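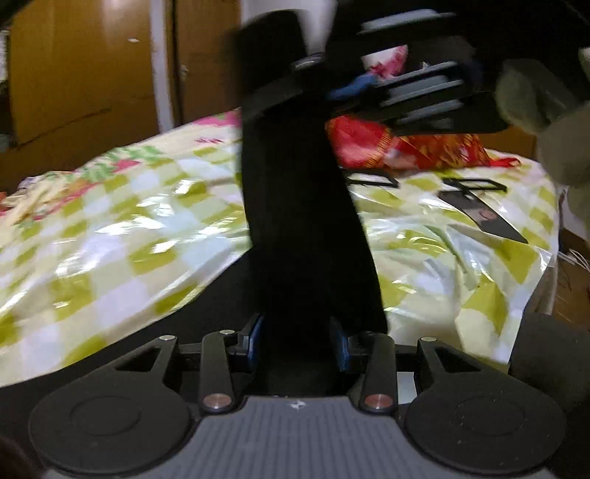

Sangle noire, à la verticale.

Octobre, 16 h. Reprise des essais de cire sur la toile Takix. Bain à 3 parts de paraffine pour une de cire d'abeille, 200 g en tout, et cette fois j'ai chauffé tout doucement (la dernière fournée avait jauni, quelle horreur !). Coupon 19 passé au pinceau, puis au sèche-cheveux. Ça pénètre bien mieux que le mélange Avasach — et ça sent bon, en plus !
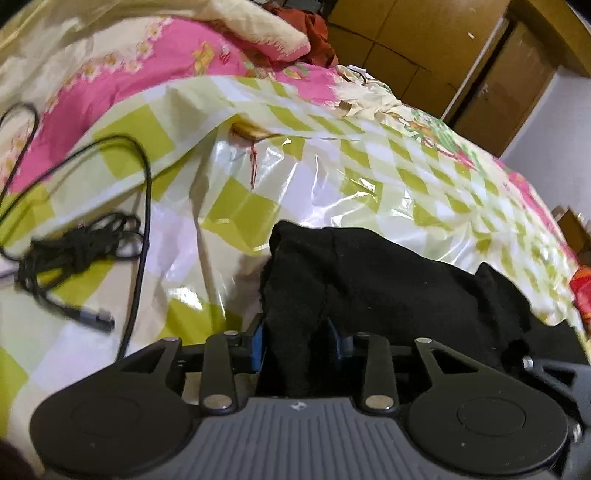

Tissu noir, pincé entre deux doigts bleus

Le coupon 19 blanchit au pli, un peu. Je soupçonne la paraffine, il faudrait essayer moitié-moitié. Pour le sac Cordeiro, je garde la toile non cirée dans le fond, sinon l'aiguille s'encrasse tous les trois points et je passe ma vie à la nettoyer. Fil : bobine 1443, l'autre peluche trop. Penser à recommander de la cire chez Zuvora, il reste un demi-pain.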